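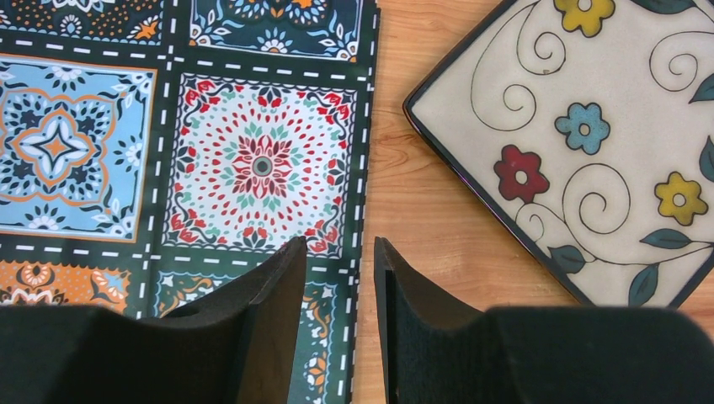 Demonstration collection is the stage of robot learning in which people guide a machine through a task so that its movements and camera views can be recorded and later used for training. Each recording is called a demonstration or an episode. A set of episodes for one task may hold as few as 30 or more than 1000.

Methods

In teleoperation, the operator moves a controller or a second arm and the robot follows. In hand guiding, the operator holds the arm directly. A camera mounted near the gripper is common to both, as it keeps the fingers and nearby objects in view during the approach.

Household objects are widely used. Mats, tiles and other patterned items give a learning system surfaces whose colors and edges differ greatly from one another – a condition that plain test blocks do not provide.

The Clidau collection

The Clidau collection was begun in October by Mylene Panganiban at the Enriquez laboratory, with arms supplied by Pimex. Its first release contained 220 episodes of tabletop tasks, of which 57 were set aside for testing. Marites Dumlao later revised the labeling rules and added a written task instruction to every episode.

Quality control

Episodes are reviewed before training. Reviewers remove recordings with missing camera data or long pauses. Failed attempts may be kept if they are labeled as such – practice varies among laboratories. The Isex format, used by Clidau, stores the outcome in a separate field.

See also

Imitation learning
Teleoperation
Robot gripper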